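Home Blog Trips About Contact

November – posted by the blog owner

Giretport, finally

Got in at 6 am off the night bus from Clilemberg. 265 miles, slept maybe for two of them. Bus station cafe was shut so I walked to the harbor with my bag and sat on a wall till something opened.

Did the coast path later in the morning. 517 steps up to the old signal tower, there's a sign at the bottom that tells you so. Knees not happy. View is great though, you can see clear over to Srithong and the ferry going back and forth. Wind up there is no joke, bring a jacket. 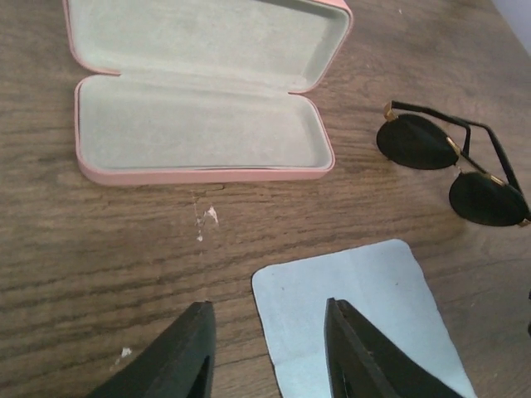
Shades and the pink case.

Lunch was fish soup at Hinuvetti, down the side street behind the market. Cash only! Get the bread too. I went back the next day adn had the same thing again.

Ferry tomorrow, 70 minutes if the sea behaves. Still need to book a room on the other side – everything near the dock looks full. If anyone has stayed in Srithong in the off season leave me a comment, I'm not picky, just want a hot shower and a door that locks. More when I find wifi

Contact | Copyright, all rights reserved | Back to top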